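Section 4: Game-day setup, scoreboard and goal lights

Posted 23/05/2018 by Dondstead Rink Ops
9 min read

Read section 3 first if the board isn't on the wall yet. This part assumes it's hung, plugged in, and somebody has the console in their hands. Covers the Ludora console, the Skeltura goal lights, penalty clocks, the horn. Stats upload is section 5.

Same steps for Dondstead and Gilchrist except where it says so. Gilchrist has the older wall board, so a couple of menus look different.

What you need at the timekeeper's table

Console, console power brick, the long gray data cable, two goal-light switches (one per goal judge), the spare horn button. Roster sheets from both teams. Pen. The pen matters more than you'd think.

CAUTION: Do not run the data cable across the bench door. Skates will go through it. Up and over the glass, taped down on both sides.

4.1 Powering up

1. Wall board first. Switch is behind the small metal cover at the bottom left. Wait for all the digits to light and then go blank.

2. Then the console. If you do it the other way round the console looks for a board, doesn't find one, and sits on NO LINK until you restart it.

3. Plug in the data cable. Console end clicks. If it didn't click it isn't in.

4. Look for LINK OK in the top line of the little screen. Should come up in 5 seconds. If not, see 4.7.

5. Press HOME, then CLEAR, then CLEAR again. Last night's score should drop to zero on both sides.

Note: the board remembers the last game even with the power off. Always clear it. Yes even if it already shows zeros, the penalty memory is separate.

4.2 Picking the game type

1. MENU, then SPORT. Choose HOCKEY. There's HOCKEY and HOCKEY-R, the second one is roller and has halves. Not that one.

2. Choose periods. Set to 3.

3. Set the period length from the game sheet. Youth games run shorter and it changes by age group, so go by the sheet every time, don't go by what it was set to last.

4. Set the intermission. If there's a resurface, use the long one. If not, short one. Console calls these INT A and INT B. INT A is long.

5. Set clock direction to DOWN.

6. SAVE. The screen blinks once. If you leave the menu without SAVE it throws everything out and doesn't warn you.

Gilchrist only: SPORT is under SETUP, not MENU. Everything after that is the same.

CAUTION: Never change the game type with a game running. It zeros the clock, both scores and all penalties. There is no undo. Write the score and time on the sheet every whistle and you'll be covered when someone does it anyway.

4.3 Team names and home/visitor

The board has room for short names only. Anything long gets chopped. HOME and GUEST is fine for practice games and scrimages, leave it.

1. MENU, TEAMS, HOME NAME. Use the arrow keys to pick letters. Slow. Do it before warmups.

2. Same for GUEST NAME.

3. Check the names are on the right side of the board as seen from the table. At Dondstead the home bench is to the left. At Gilchrist it's to the right and you need to flip the board: MENU, DISPLAY, SWAP SIDES.

4. Press HOME SCORE + once. Look up. Did the home side go up? Good. Take it back off with HOME SCORE -.

Step 4 there is the one people skip. Then the first goal goes up on the wrong side and half the stands let you know.

4.4 Goal lights (Skeltura)

The lights don't run through the console. Separate box, separate power, separate switches. The only connection is the interlock wire, which turns the red light off and the green light on when the clock hits zero. So you can have a perfectly good scoreboard and no lights, or the other way around.

1. Control box is under the table. Turn the key to ON. Key lives on the hook in the timer's box, please put it back.

2. Plug in the switch for the near goal. Then the far goal. Sockets are marked N and F.

3. Have someone press each switch. Red light behind that net should come on and stay on while the button's held.

4. Wrong net lights up? Swap the plugs at the box. Don't swap them at the judge's end, the cable is labeled and the next crew will be confused.

5. Test the interlock. Set the clock to a few seconds, start it, let it run out. Green on, horn sounds. Now try the goal switch while green is on. Red should NOT come on. If it does, the interlock wire is out or loose, push it back in at the control box and run the test over. 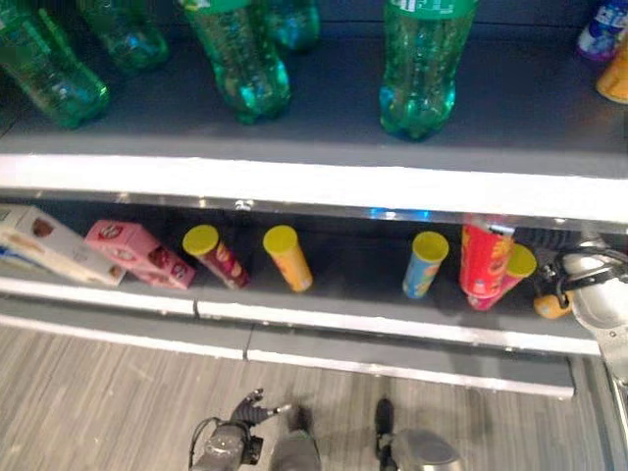

6. Reset the clock to the full period and check green is off again. Sometimes it hangs on until the clock starts. Normal on the Dondstead box. At Gilchrist it should go off right away, and if it doesn't, report it.

Note: no goal judges for the lower age groups. Leave the switches unplugged and the key OFF. Kids will find a live button, every time.

4.5 Penalty clocks

The board shows two penalties per side. The console can hold 4 per side, the extra ones wait in line and come up on the board when a spot opens.

Adding a penalty

1. Clock must be stopped.

2. Press HOME PEN or GUEST PEN. This is the team that's being penalized, not the team that gets the power play. Mixed up constantly.

3. Type the player number. ENTER.

4. Pick the length. Minor is the default, so for a minor just press ENTER again. For a major or a double minor use the arrows.

5. Check the board before the puck drops. Number and time both showing.

Taking one off after a power play goal

1. Clock stopped, as above.

2. Press the PEN key for that team, then arrow to the player.

3. Press DELETE, then ENTER.

For a double minor don't delete the whole thing. The console treats it as one long penalty, so you have to edit it. Arrow to the player, press EDIT, type in the time left on the second minor. Write down what the ref tells you and type that.

Matching penalties: if both players go off and the teams stay at full strength, don't put them on the board. Keep them on paper. Player comes out at the first whistle after the time is up. The board has no way to show this and putting them up makes the crowd count skaters wrong and makes the bench count skaters wrong, which is worse.

Misconducts: paper only as well. The sub who serves any minor that goes with it does go on the board, under the number the ref gives you.

CAUTION: if you enter a penalty with the clock running, it starts from that moment and you lose whatever already ran. Ask the ref for a stop and fix it. They'd rather wait.

4.6 Horn

Automatic at the end of each period. Manual button on the console, lower right, the big one.

1. Check volume before the doors open: MENU, HORN, LEVEL. Dondstead stays on low for morning games, there are houses across the lot.

2. Press once, short. If nothing, check the horn isn't muted. A small M shows on the top line when it's muted.

3. Plug in the spare button and try that too.

Use the horn for line-change trouble at youth games on the buzzer system, for end of warmup, and if the ref asks. Not for goals, unless the home team has asked for it and the ref knows.

For youth games with a buzzer for shifts: MENU, HORN, SHIFT, then set the shift time from the sheet. The clock keeps running or stops at each buzz depending on the league. The setting is right underneath, AUTO STOP, yes or no. Ask. Changes every season and some leagues have a seperate rule for playoffs.

4.7 When it doesn't work

NO LINK on the console
Cable. Nearly always. Unplug both ends, look for bent pins, plug back in until it clicks. Then restart the console, board stays on.

Error 154
Console and board are set to different sports. Go back to 4.2 and save again. If it comes right back, power both off, count to ten, board first then console.

Digits missing a segment
Not fixable during a game. Write which digit and which segment on the sheet in the timer's box. Tell both benches before the start if it's one of the clock digits, an 8 that looks like a 6 causes arguments.

Clock won't start
Check that it isn't in intermission mode. INT shows on the top line. Press PERIOD to get out of it. Also check the period isn't sitting at zero time.

Clock starts but the board freezes
Let the console run. It's the real clock. Call out the time at each whistle and re-seat the cable at the next stoppage. Don't restart the console for this.

Goal light stuck on
Unplug that switch at the box. If it goes off, bad switch, use the spare. If it stays on, turn the key OFF and play without lights, tell the ref.

Whole thing dead
Breaker is in the skate room, marked SCORE. If it trips a second time leave it off. Handheld timer and a whistle. There's a stopwatch in the drawer, check the battery in June when everything else gets checked.

4.8 Between games

1. Write down the final and get the ref to sign before you clear anything.

2. CLEAR, CLEAR. Same as startup.

3. Reset period length if the next game is a different age group. It usually is.

4. Run the home score check from 4.3 again if you swapped sides.

No need to repeat the full goal-light test between games on the same day. Just press each switch once.

4.9 Shutting down

1. Goal-light key OFF, key on the hook.

2. Console off, then the board.

3. Coil the data cable loose, over and under. Not around your elbow.

4. Console goes in its case and the case goes in the office. Not under the table overnight, it gets cold and damp down there and the screen goes slow.

5. Cover back on the wall switch. Two thumb screws, both of them please.

Next: Section 5, uploading the game sheet.

Get guide updates by email. Enter your address to join the newsletter. You can unsubscribe at any time.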